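Obi gripper kit from Sodoletti, worth it for computer teardown?
Grippers and End Effectors > Kits and Reviews
Started December 2024

towerpile
Hi all, long-time reader, and I think this is only my second thread, so be gentle with me. I help run a small refurbishing shop called Clilla. We take in old desktops from offices and schools, pull the drives, test what can be tested, and send the rest on as scrap. We already have a small arm that spends most of its life moving trays from one end of the bench to the other, and I would love to get it helping with the opening-up work.

The kit I keep coming back to is the Obi from Sodoletti. It's $800 with the wrist camera bracket, and you put it together yourself. I've watched their videos so many times that my wife hums the music. The one thing the videos never show is the inside of a real, messy computer. It's always blocks and cups! So has anybody used one around cables and drive bays and all the sharp folded metal that lives in there?

Gwilym Llewellyn
Welcome back! I've had an Obi since March and I'm fond of it, so take this as coming from a friend of the product.

The build took me two evenings. The instructions are good up to the point where you join the linkages, and then they get very brief, as if the writer had a bus to catch. Lay out your screws by length before you start. There are several that look the same and aren't, and if you put a long one in the upper link it will rub and you'll spend an hour blaming the motor (ask me how I know).

For drives, it does fine once it has hold of something. It's getting there that is the trouble. The fingers are long, which is lovely for reach, but the knuckle part behind them is wide, and in a narrow tower you run out of room well before the fingertips do. I take the cables off by hand first and let the gripper have the drive after that.

ohm_sweet_ohm
I'll be the grump. I sent mine back. For that kind of money I expected the fingers to meet squarely, and mine were visibly off at the tips. Support was polite and told me to loosen everything, squeeze the fingers shut and tighten again, which helped for a day. I have a Bralura now and it costs more, but it came assembled and I haven't had to touch it.

Gwilym Llewellyn
ohm, did you use thread locker? Mine drifted too before I did that. It really ought to be in the box, I'll give you that one.

ohm_sweet_ohm
No, and it wasn't in the instructions either, so I don't feel I should lose marks for it! If a kit needs something to stay straight, the kit should say so.

Colton Melnyk
I think you're both right, and I'd add that it depends a lot on what you want out of the thing. We ran an Obi through a batch of 67 towers at our place, all the same model, which made life much easier than what you'll be facing with mixed stock. A person stood at the bench the whole time. They held the case steady, pressed the latches and moved wires out of the way, and the arm did the reaching and pulling.

Was it faster than two hands? No, and I wouldn't buy it for that. What we got was a pile of wrist camera video of every kind of snag, and our programmer was happy as a clam. If you don't care about the video, I'd save your money and buy a nice powered screwdriver and a comfortable stool.

Things I'd want to know before ordering:
The finger pads wear on folded steel. We went through six sets.
SATA plugs with a locking clip are beyond it. It can pinch the plug well enough but it can't press the clip and pull in one motion.
The tool-less plastic latches are a mixed bag. The ones that stick out it can nudge. The flush ones, forget it.

towerpile
This is so helpful, thank you. Colton, did you have any trouble with the camera seeing past the gripper? That's my other worry. I can picture getting a very nice view of my own hardware and not much else.

Colton Melnyk
Yes, some. The bracket has three positions and the lowest one is no use inside a case. Start with the highest, and put a lamp off to the side so you don't get glare off the screws and the bare metal.

ohm_sweet_ohm
The camera bracket was the one part I liked, for the record. I would still say try to borrow one before you buy. And keep the box, in case you end up like me.

Gwilym Llewellyn
Borrowing is good advice. Towerpile, if you do go ahead, my suggestion is to begin with the side panel off and the tower lying flat, and to have someone's hand in there to help for the first week or two. You'll both get a feel for how much room the knuckle wants. I still work that way on anything with a blue latch and a lot of wiring around the bay, and I keep my stop button by my left elbow. I'm happy to send you my pad pattern too, I cut mine from sheet rubber and they last longer than the ones Sodoletti sells.

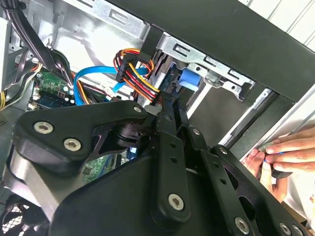
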